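Home | Issues | Authors | Contact

3. Inline measurement of dissolved oxygen during bottling

Figure 1. Two grippers over the bench, with a disinfectant canister.

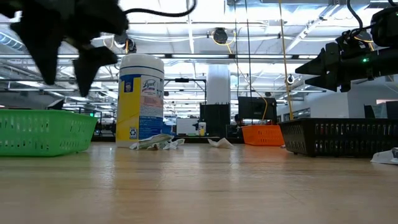

3.1 Sensor and installation

Dissolved oxygen was measured with the Innes optical probe, mounted in the product line between the buffer tank and the filler inlet. The probe tip carries a luminescent dye layer behind a thin protective coating. Blue light excites the dye, and the phase shift of the returning red light is converted to oxygen partial pressure. Temperature is read by a resistance element in the same housing, and the transmitter converts partial pressure to concentration using the solubility curve stored for the product.

The probe was fitted in a straight horizontal run, at the three o'clock position, to keep gas bubbles away from the window. Earlier work at the Lerkden site had placed the same type of probe at the top of the pipe. Readings there were unstable whenever the line stopped and gas collected under the upper wall (Mowat and Hepburn, internal report). No such effect was found in the present position at normal flow. During stops longer than a few minutes the signal still drifted upward, and these periods were removed from the data set before analysis.

3.2 Calibration

Two-point calibration was carried out in January, before the first production run. The zero point was set in high-purity nitrogen and the upper point in water-saturated air at the ambient pressure of the bottling hall. The pressure value was taken from the plant barometer and entered by hand. After calibration the probe was left in the line for the whole test period and was not adjusted again.

Reference values were obtained with a Kundden portable analyzer connected to a sampling valve 2 m downstream of the probe. The sample tubing was stainless steel, kept as short as the valve position allowed, and flushed until the analyzer reading was steady. Each reference value was the mean of four consecutive readings. Pairs in which the four readings differed by more than the repeatability limit of the analyzer were rejected and the sample was repeated once.

3.3 Data collection

The transmitter output was logged through the line controller. A total of 2687 inline values remained after removal of stops, product changes and cleaning cycles. Of these, 71 could be matched to an accepted reference value within the time window given by the flow rate and the pipe volume between the two points. The remaining values were used only for the analysis of drift and noise.

Three products were covered: a carbonated mineral water, a lemon soft drink and a clear apple drink. The last was run on the Evulside line, where the pipe diameter is larger and the flow is slower. Transport delay was therefore calculated separately for that line. Sugar content was entered as a fixed value for each product, and no correction was made for variation between batches.

3.4 Effect of cleaning

Hot caustic cleaning was followed by a rinse and, at the end of each production week, by an acid step. The probe stayed in place throughout. Measurement was switched off automatically above the set temperature limit to reduce aging of the dye. After each cleaning cycle the signal needed time to settle, and the settling period was longer after the acid step than after caustic alone. The cause was not studied further. Residual heat in the housing is a likely factor, as the temperature element and the dye layer do not cool at the same rate.

Drift was estimated by fitting a straight line to the difference between inline and reference values over the number of cleaning cycles. The slope for the mineral water was not distinguishable from zero. For the lemon drink a small negative slope was found, but the number of matched pairs was low and the result should be treated with caution. Values for the apple drink are discussed together with the line layout in Section 4.

Last updated: Feb 24, 2026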